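Mundix Bedside Air Purifier: Owner's Guide
Section 5. Unpacking and first-time setup
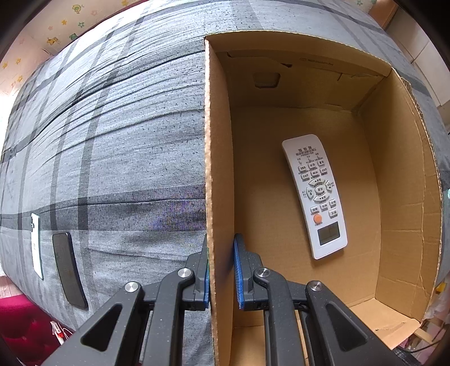

Rattana Thongdee wrote to us after her first evening with the Mundix that she wished the guide had told her to look for the plastic sleeve before switching on, so we have moved that step right up to the front for you. Thank you, Rattana!

Please set aside a quiet half hour for all this. There is no hurry, and the purifier will be with you for a good many years.

1. Open the carton and lift the purifier out with both hands under the base. The handle on top is meant for carrying it from room to room later on, once the packing is off.

2. Turn the round cover on the back to the left until it clicks, and pull it away. Slide out the filter, take off its clear plastic sleeve, and put the filter back with the pull tab facing you.

CAUTION: Never run the purifier with the sleeve still on the filter. The motor can overheat.

3. Choose a spot on the floor or on a sturdy nightstand, and leave at least 2 feet of open space on every side – curtains count as a side, too, and so does the edge of a long bedspread.

4. Plug the cord straight into a wall outlet. Please don't use an extension cord.

5. Press and hold the power button until the light turns green, then let the fan run on High for 50 minutes with the bedroom door closed. A faint new smell is quite usual on the first day.

NOTE: Replacement filters are sold as part number 681. Write the date you put yours in on the paper label inside the cover, so you'll know when it's time for a fresh one.

If the light stays red, go back to step 2 and check that the cover is turned all the way shut.

Guide revised 9/12/18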